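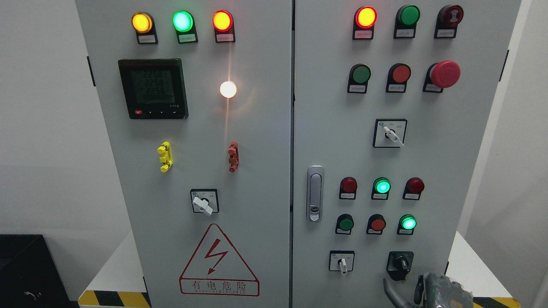
1/22

New thread, because last Friday's got buried. A bunch of you asked what I do all day in the switch room at Prirkum, so let's talk about cabinet doors. I have many opinions about cabinet doors!!

2/22
First thing I look at is the power meter. Three voltage lines stacked up, all within a hair of each other (225.8, 225.8, 225.6). I love a boring meter. When one of those starts wandering off from its friends, my coffee goes cold.

3/22
Amber, green, red-orange along the top of the left door. Label plates are in Chinese and the print is TINY. I keep a cheat sheet folded in my badge holder, and yes it has been through the wash.

4/22
The round white lamp, though. So bright it throws a streak down the paint. I've asked for a dimmer one 2 times now. Someone at Gimier told me to "try not looking straight at it." Thanks, Gimier

5/22
Yellow fitting, red fitting, rotary switch down below them with the white lever. New people always want to grab the lever. Hands in pockets until you've read the sheet, please. I say this with love (I grabbed one my first week and got a talk that lasted all of lunch)

6/22
Right door is the busy one. Pilot lights, push buttons, switches, packed in like a bingo card. My trick for learning a panel like that: pick one row, say it out loud till you're sick of it, go home, do the next row tomorrow. Took me most of October.

7/22
Somebody asked about the yellow and black stripes on the base. My rule is nothing gets parked up against them. No carts, no lunch bags, no "just for a second" ladders. The Pillai guys and I have had words about ladders.

8/22
Cleaning! Dry cloth on the doors. No spray, I don't care how nice it smells. Light gray shows every single fingerprint and I've made my peace with maybe half of them

9/22
OK my break's up. The other 13 are coming tonight, mostly labels, plus the Flirolance training binder, all 800 pages of it (I'm on page 22, don't ask). Send me your ugliest panel labels in the meantime, I want to see them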